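Lerkcombe Home Board > Kitchens and Counters
Topic: Marble-look laminate or real stone for a rental?

flitby545
We are redoing the kitchen in the unit we rent out and I can't decide on the counter. The Hillon showroom quoted me $3000 for real marble, installed. The marble-look laminate from Gagnon comes in a lot lower. Tenants will be the ones using it. The run is 19 feet with one sink cutout. What would you do?

oakstreet_dan
Laminate, no question. Marble etches if someone leaves half a lemon on it overnight. You will be paying to have it honed after every tenant.

pressurecooker
Disagree. Laminate is fine until somebody sets a hot skillet on it, and then you have a brown ring you can't sand out. Stone can be refinished. I have had marble in a rental for eleven years and it has marks, but it still looks like a counter.

oakstreet_dan
Eleven years with the same tenant, if I remember your other thread. That is a different case.

pressurecooker
3 tenants. The one who stayed longest was the easiest on it, I'll give you that.

quietdrawer
Watch the sink cutout if you go laminate. The edge around the sink is where water gets in, and once the core swells you replace the whole section. Ask who seals it — the shop or the installer — and get it in writing. Ours was nobody's job and it failed by the second September.

flitby545
Good point on the sink. Gagnon says the installer does it, and the installer says it comes sealed. I will call both again.

Does anyone have an opinion on the veining? My wife likes a strong pattern and I think it will look busy in a small kitchen.

halfgallon
Go with the stronger veining. Plain white shows every crumb and coffee drip. I would take gray and brown together over gray alone, it goes with more cabinet colors. White with gray and brown veins in all three of these, plain walls in the last two: 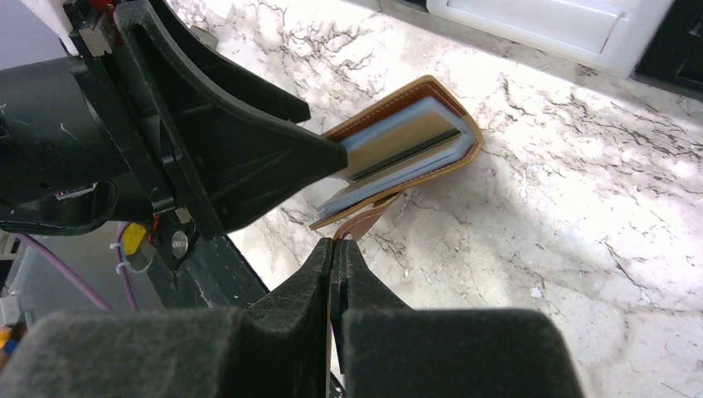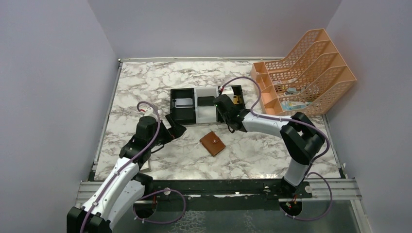
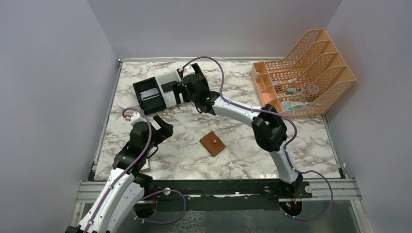
quietdrawer
I'd go the other way on pattern. Strong veining makes the seams obvious, and on a run that long you will have at least one. Nobody lines the veins up on a budget job. A small, even speckle hides the joint and the crumbs both.

flitby545
Hadn't thought about seams. I will ask where the joint would fall before I pick. Leaning laminate, and I will leave a couple of trivets in the drawer.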